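Friday, bench notes, Lunau combs and vines

Finished wiring the second Lunau vine this morning. 37 freshwater pearls on 0.3 mm wire, all twisted by hand, no glue. The 0.3 holds its curve well once it is bent around the form, but it kinks if you go back over the same spot. Cut the next lengths longer, I ran short at the left end and had to splice in a new piece under a leaf.

Comb for the Tralham order: first try slid out of fine hair on the practice head. Wrapped the top bar in thin ribbon and tried again with the hair pinned in a low bun. Better. Left it in through lunch and it had dropped 6 mm by the time I took it out.

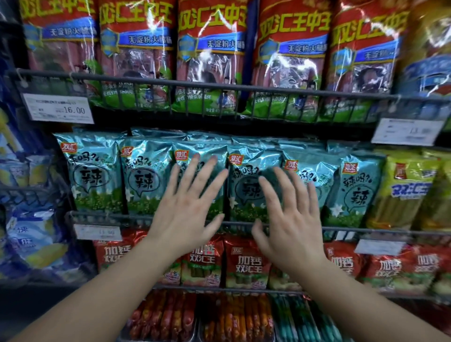 Shelf, middle row.

Leaves next. The Druler brass blanks are softer than the last batch and mark if you hold them with the plain pliers. Put tape on the jaws. Of the 60 in the packet, 21 had burrs along the stem edge and need filing before they go anywhere near a veil. Set those aside in the blue tin.

Also tried the matte finish on four leaves. Two came out patchy, probably from finger grease. Wipe down with alcohol first next time and hang them by the stem loop to dry. 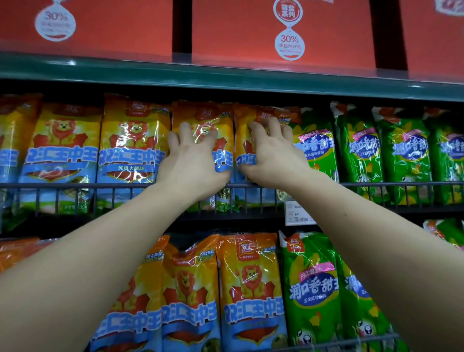

Lesia Hordiienko thinks the patchy ones are fine for the back of a half-up style, where the hair covers most of the stem anyway, and that we should stop filing by hand and tumble the whole packet overnight. She would also move the loops closer together, so there is somewhere to put a pin every couple of leaves.

Will do the loops. Not sure about tumbling, the thin tips may bend. Try it with five or six spoiled ones before risking the rest. 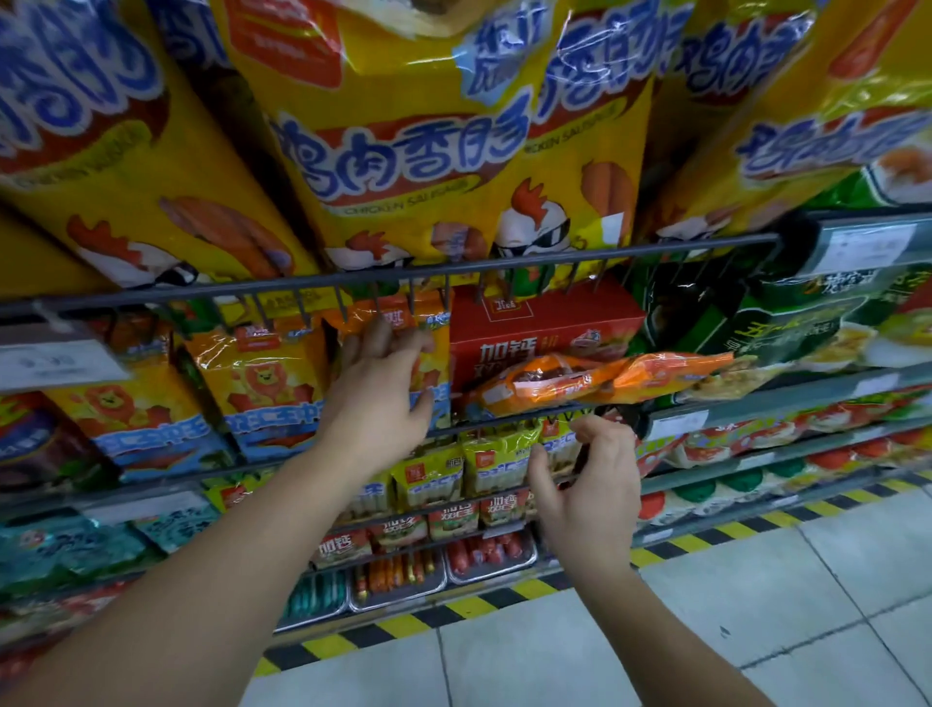

Chareonsuk ribbon arrived in ivory - we asked for champagne. It is close enough for wrapping combs but not for the sash sample. Keep one roll, send the others back.

To do: remake left end of vine two, order more 0.3 wire, write down the loop spacing once it is settled.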